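Dec 25, 2021 - Workshop notebook, Drirau bindery

Sourdough paste and its keeping qualities, continued from the August entries.

The purpose of this entry is to record the second series of trials on wheat starch paste for the repair of the Warkier parish ledgers. Colleagues will recall that the paste made in August soured before the spine linings were complete, and that a whole section had to be lifted and cleaned.

The present batch was made with 225 g of starch to a measured quantity of filtered water, left to stand overnight and then cooked slowly with constant stirring. It was passed through the horsehair sieve while warm and once more when cold. The second sieving removed a surprising number of small lumps.

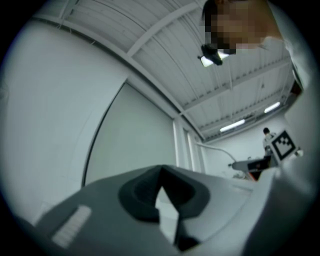

The sieved paste was divided between 12 glass jars, each scalded beforehand. Half were placed in the cold cupboard and half left on the shelf by the press. No preservative was added to any jar. The shelf jars are to be discarded at the first sign of odour, whatever their appearance.

Test strips were cut from the Nogueira repair paper, grain running lengthwise, and pasted to offcuts of old ledger stock. Thin paste gave the flatter result. Thick paste held sooner but drew the paper into a slight curl, which a night under the 500 g weights did not fully correct.
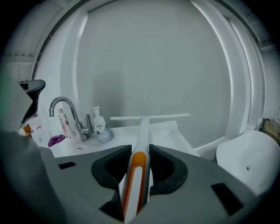
A note left in the margin of the draft asks whether the curl might be the fault of the blotters, as the old ones hold damp at the centre, and proposes that the strips be repeated with fresh blotters before the thick paste is ruled out. The point is accepted. Fresh blotters have been ordered from Sunitz and the strips will be repeated on their arrival.

Ledger two has meanwhile been collated. It runs to 290 leaves, with the index bound in upside down at the rear. The index will be left as found - the fault is an old one and forms part of the history of the volume.

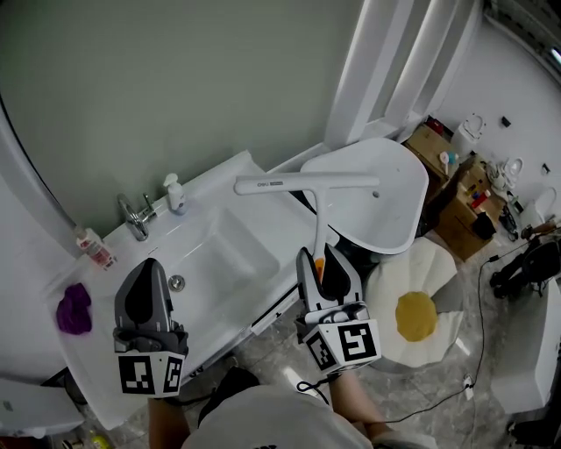
Sewing supports on the same ledger are sound except at the tail, where the cord has frayed through. A new length is to be laid in beside the old and secured with linen thread. The thin paste will serve for the joint.

Outstanding: relabel the cold cupboard jars, repeat the strips, and return the borrowed bone folder to the drawer beneath the guillotine.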